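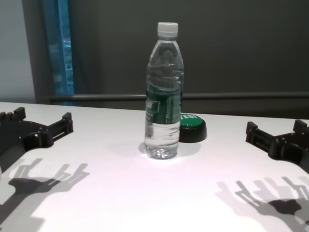 Home Course units Handouts Glossary Contact

Packaging in Everyday Life – Unit 4 handout
Tutor: Setareh Ghasemi

The plastic drink bottle

Welcome back! I've been looking forward to this unit since August, and yes, I know how that sounds. Please bring a clear water bottle with the label still on.

Start with the base. Most water bottles stand on a ring of little feet, and the shape is called petaloid (think flower petals). A thin flat base would bulge and rock, so the plastic is moulded into lobes that keep their shape. Run your thumb over them – it's lovely work for something we chuck in the recycling!

Next, the ribs. Squeeze a ribbed wall, then a smooth one of the same thickness if you can find one. The ribs stiffen the wall and let the maker use less plastic. They also catch the light, handy to know if you're doing the drawing option.

Labels: most wrap around the middle, where a hand goes. Note the colour, and how much you can read without turning the bottle. Designers argue about this endlessly (see the Cesari reading, page 74).

Caps: a screw cap has to seal and still open for small or sore hands. Count the turns to open yours.

For next class
- Sketch your bottle from the side and from underneath, and label the shoulder, ribs, base and cap.
- Read Sugiyama, chapter 4.
- Write a paragraph on one change you'd make to the shape, and what it might do to the way the bottle stands or pours.

Sketches can be rough. I'd much rather see a wonky one with good notes in the margin!

1460 views 17 comments Share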